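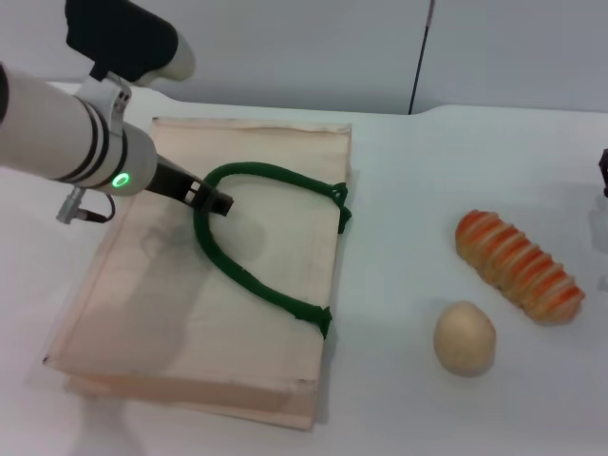
Canvas totes: handle material and loading order

2023-01-10

I have been using flat canvas totes for groceries since September, and most of the trouble I had with them came down to the handle. Notes follow, mainly for Maksym Zhuravel, who asked which one to buy.

Handle

Flat webbing folds over on itself under load and the edge cuts into the hand. Twisted cord keeps its section. The beige bag with the green rope handle has thick cord, knotted at the tabs, and it spreads the weight well enough that I can walk home from the Tambridge market without changing hands. A knot can also be retied if one side runs long. Stitched webbing has to be unpicked first.

The drawback is storage. Cord does not lie flat, so a stack of folded bags leans. I now lay the loop on top of the cloth and put the rope bag last on the pile.

Cloth

Plain canvas marks easily. Cold water and bar soap take out most of it. I washed one bag at 60 degrees and it came out 18 mm shorter on the long side, with puckering along the stitching. I have not repeated that. The Hurnent bag I had before was a blend and did not shrink, but the bottom seam opened.

Loading

Open the bag fully before picking anything up. With soft canvas the mouth closes again as soon as you let go, so hold the near side down with one hand.

Potatoes go in first, against the bottom seam. They are dense, they roll, and they give the cloth some shape. Bread goes in last, on end if it is a long loaf, leaning into a corner. A loaf put in flat gets bent when the handle is lifted and the sides pull together.

An empty tote of this size weighs 212 g on my kitchen scale. Refugio Camacho says the Segura one is lighter with the same cord. I have not tried it, and the shop was out of stock when I went by.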